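# About us

Barua is a small company which collects used drinking cups and bottles and prepares them for a second use. We work from one building in Grutside, behind the old bus yard, and most of our material comes from cafés, offices and schools within a short drive. In the last year we took in 2743 sacks.

We started in a kitchen, with two sinks and a borrowed van. At that time we accepted everything, also glass and food trays, and it was too much for us. Today we accept only cups and plastic bottles. This has made our work slower to explain and much quicker to do.

## What we do with it

Each sack is opened by hand on the sorting surface. Paper cups go to one side and plastic cups to the other. The difficulty is that many cups look the same from outside: the printing is bright, there are stripes and large letters in many languages, and only when you press the wall with a thumb do you feel what it is. Our new colleagues learn this in their first week. We ask them please not to hurry.
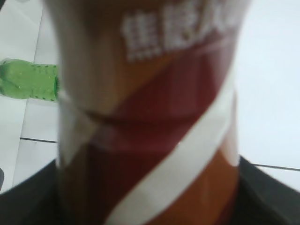

Bottles are sorted by colour. Clear ones have the best price, and green ones come second with us, as we have a steady buyer in Zitau who takes all the green we can send. Caps must be off. Labels can stay on, but if a label comes away easily we remove it, and the same for sleeves on cups. Everything is rinsed in cold water, dried on racks through the night and pressed into bales in the morning.

A bale of cups weighs less than people expect. A bale of bottles is heavier and has sharp straps, so we wear gloves for this part also in summer.

## For cafés and offices

If you wish to give us your cups and bottles, you need a contract with us, but it is only one page. You receive a stand with two openings and a roll of 30 sacks. We come when you telephone, or on a fixed round if you fill more than three sacks in a week. Please empty the drinks before you throw the cup. Ice is also a drink.

We cannot take:

- cups with food inside
- straws and stirrers
- bottles which held oil or paint
- anything made of glass

Our collection area is Grutside and the villages on the river side. We are asked often about the other side of the bridge. At the moment the van does not manage both in one day, and we prefer to say no than to come late.

## For those who buy from us

Seller's list for each month is on the notice board by the gate and can be sent by post or e-mail. The smallest order is 300 kilos. We do not mix colours to fill an order, even when it would be easier.

## Visiting

School classes are welcome in November and in spring, in the mornings until eleven o'clock. Closed shoes are necessary. The children can try the sorting themselves, and every class receives a stand to take back to school.

The gate is on the yard side. The bell at the front does not work, so please knock.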